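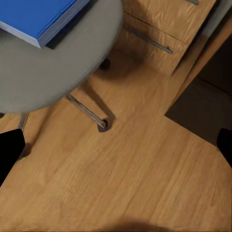
Home News Visits Members Library Contact

Visit to Samolard, Fri 24 January

Our group was invited to see how Samolard prepares its tidying robots, and what has changed for the people who cleaned and arranged rooms before the robots came. The company works for Husell, which rents furnished study rooms to students and to people on short courses. Many of us work in similar houses, so the interest was large and the waiting list also.

We met at the gate at nine in the morning. The bus from the station stops on the wrong side of the main road and one must walk back to the bridge to cross, so please remember this if you go in February with the second group. Signe Hviid received us and gave us coffee in the canteen. She is responsible for the daily planning, and before that she was a shift leader in the Husell houses for many years. I mention this because it made her answers very practical.

The first part of the morning was in the simulation room. I had imagined big machines, but it is a quiet room with desks and screens, almost like an accounting office. The robots practise in rooms which exist only in the computer. There are stools, books, drawer cabinets, desks and wooden floors, and the view which the staff follow is the one from the robot's hand, with the two black fingers at the sides. It took me some time to get used to this view. One looks at a stool from above and must think where the legs are.

Tuấn La showed us how he prepares an exercise. He puts a book on a stool, lets part of it hang over the edge, and saves the room. Then he moves the book a little, or turns the cabinet, and saves again. Tuấn cleaned rooms at Husell for 3 years. He told us that the engineers in the beginning made all rooms too beautiful, with every book in the middle of the table. "No student lives like this," he said. Now the cleaners decide how the rooms shall look, and the engineers ask them.

I asked him if he misses the old work. He thought a while and said that he misses walking, and the talk with the students, but not the bending. His back is better. His eyes are worse, and he has got glasses for the screen which the company paid after some discussion.

After the simulation room we went to the hall where real robots are tested. We were asked to stay behind the yellow line. One robot was to bring a book from a chair to a shelf, and it did it correctly the first time and the second time. The third time it stopped with the hand above the chair and waited. Thảo Ngô, who had the shift, went to it, looked at her tablet, and gave it permission to continue. She explained that each such stop is written down and becomes a new exercise for Tuấn's room. On a bad day there can be more than 46 stops, and then she has no real lunch break. This was for me the most useful information of the day. In the brochure it is written that the staff "supervise", but to supervise is also work, and it comes in small pieces which one cannot plan.

We had a good conversation about wages at lunch. The people who moved from cleaning to the simulation room received a higher grade. Those who stayed in the houses did not, although they now have to prepare the room for the robot: lift cables, close drawers, put the stool where the robot can go around it. Signe did not hide that there is dissatisfaction. The matter is discussed with the union and she hopes for an answer in spring. It was also asked how many have left. She answered that no one was dismissed, but that people who left were not replaced — this is a difference on paper, and in a small house one feels it.

Jihad Farah from our group asked who is responsible if the robot damages something which belongs to a student. The answer was Husell, up to a certain sum, and there is a form. He asked to see the form and they will send it.

The lunch was fish with potatoes, and there was a vegetarian dish for those who had informed in advance. I thank Samolard for the hospitality and Signe especially for her open answers. Members who want to join the second group should write to Huệ Nghiêm before the end of the month. Closed shoes are necessary in the hall.

Comments

Huệ Nghiêm: Thank you for the report. The second group has 2 places left. Please write also if you need the vegetarian lunch.

Dradach: I work in one of the houses. It is true about the cables, we do this every morning now and it is not in our job description.

Jihad Farah: The form has come. It is four pages! I will bring a copy to the next meeting.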